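Cuaderno de taller - banco de cocina
2018-02-14

Sigo con la comparación de pinzas que quedó a medias. Hoy tocaba la Foler de dos dedos contra la Ralham adaptativa, las dos en el mismo brazo y con el mismo controlador (el Kaewkla, firmware sin tocar desde la última entrada). La idea era no cambiar nada más que la pinza y los parámetros de la muñeca.

Montaje

La Foler va con la brida original. La Ralham necesita el adaptador que torneamos, que añade 35 mm de longitud a la herramienta. Ojo con esto: el TCP estaba guardado sin el adaptador y la primera aproximación de la mañana bajó de más. Paró por fuerza, sin daños. He guardado el TCP corregido con el nombre "ralham_adapt" y he borrado el antiguo para que no lo coja nadie por error.

Tornillos de la brida apretados en cruz. A la Foler le falta una arandela, la he sustituido por una de la caja de sobrantes y de momento aguanta. Pedir un juego nuevo.

El cable de la Ralham sale por el lado malo y roza con el codo cuando la muñeca gira más allá de media vuelta. Lo he fijado con dos bridas y un trozo de espiral. No es definitivo. Si alguien lanza trayectorias largas, que limite el eje 6 en el Kaewkla antes de empezar.

Calibración

Cámara fija Fliltari, calibrada otra vez con el tablero grande. La primera tanda salió mal, con un error que crecía hacia la derecha. Era el tablero, que estaba un poco combado por haberlo dejado apoyado contra la pared. Pegado sobre una placa rígida, la segunda tanda salió limpia y es la que queda guardada. La anterior está en la carpeta con el sufijo "mala", se puede borrar cuando haga falta sitio.

La cámara perdió la conexión una vez a media mañana. Cambié el cable por el corto y no ha vuelto a pasar, pero tampoco he estado bastante rato como para darlo por resuelto.

Pruebas de agarre

Tarea: coger una pieza pequeña redondeada, levantarla, mantenerla y volver a dejarla. 100 intentos por pinza, con la velocidad de aproximación al 70 por ciento. Fuerza en el valor medio de cada fabricante, que no es el mismo, así que la comparación tiene esa pega.

Foler, dos dedos, yemas planas de goma:
Rápida y repetible. Cuando entra centrada no falla. Cuando entra desplazada empuja la pieza antes de cerrar y la hace girar. Con piezas lobuladas se nota mucho, porque si las yemas caen justo en dos lomos opuestos el contacto es mínimo y la pieza pivota al subir. He probado a girar la muñeca un poco antes de cerrar y mejora, pero habría que saber la orientación de la pieza y ahora mismo la visión solo nos da el centro.

Ralham, tres dedos flexibles:
Más lenta al cerrar. Se adapta bien a las formas redondas y perdona el error lateral. El problema es el espacio: abierta del todo ocupa bastante más que la Foler, y al bajar junto a un objeto alto hay que acercarse inclinado o cerrarla a medias antes de bajar. Con la apertura a medias va justa pero entra. Dejo ese valor como apertura por defecto para este banco.

Al soltar, la Ralham deja la pieza algo más lejos del punto de partida. Creo que es uno de los dedos, que se queda pegado un instante más que los otros dos. Limpiar con alcohol y repetir antes de sacar conclusiones.

Controlador

El registro del Kaewkla da 848 ciclos acumulados de cierre en la Foler desde que se montó el contador. El de la Ralham no lo he mirado, está en otro menú y la sesión se me había cerrado.

Dos avisos de sobretensión en el eje 3 durante las frenadas. Ninguno detuvo el programa. He bajado un poco la deceleración y no han vuelto a salir. Anoto el cambio en la hoja de parámetros.

La entrada digital de "pinza cerrada" llega tarde con la Ralham. El programa estaba esperando la señal con un tiempo fijo pensado para la Foler y daba agarre fallido cuando en realidad la pieza estaba cogida. Corregido con un tiempo separado para cada pinza. Los intentos afectados están marcados en el registro y los he repetido.

Escena siguiente 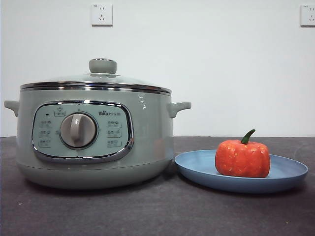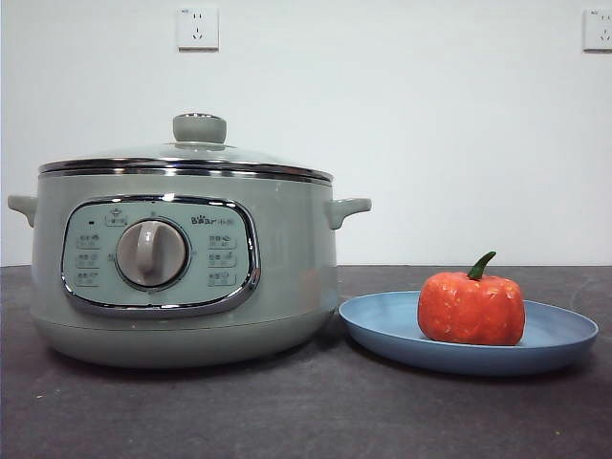
Para la próxima comparación quiero que la pinza trabaje al lado de un obstáculo de verdad y no de una caja de cartón. Primero la Foler, que es la que tenemos más controlada, y luego la Ralham con la apertura a medias. La calabaza naranja está en el plato azul, hacia la derecha, y eso deja algo de sitio entre ella y el asa de la olla. Conviene empezar por ahí y mover después la pieza hacia la izquierda, hasta ver a qué distancia del asa deja de entrar cada pinza. El rabito verde se curva, así que en la aproximación vertical hay que fijar la altura de cierre por el cuerpo y no por el punto más alto que dé la visión. Con la Ralham me preocupa que un dedo lo pille al cerrar.

La tapa de cristal y el aro metálico son mala cosa para la profundidad. Antes de mover el brazo, sacar una nube de puntos con la Fliltari y mirar si hay huecos en esa zona. Si los hay, meter la olla en el planificador como cilindro con margen generoso y no fiarse de la nube. Las asas aparte, como dos cajas, que si no el cilindro se come el sitio del plato.

Pendiente:
Arandelas para la brida de la Foler.
Limpiar los dedos de la Ralham y repetir la prueba de soltado.
Igualar la fuerza de las dos pinzas con la célula de carga, no con el valor del menú.
Salida de cable nueva para la Ralham. Tengo un croquis, falta imprimirlo.
Pasar los registros de hoy al disco común.
Reservar el banco para marzo, que la tanda con obstáculo va a llevar más de una sesión.

Dejo montada la Foler. Brazo en reposo y aire cerrado.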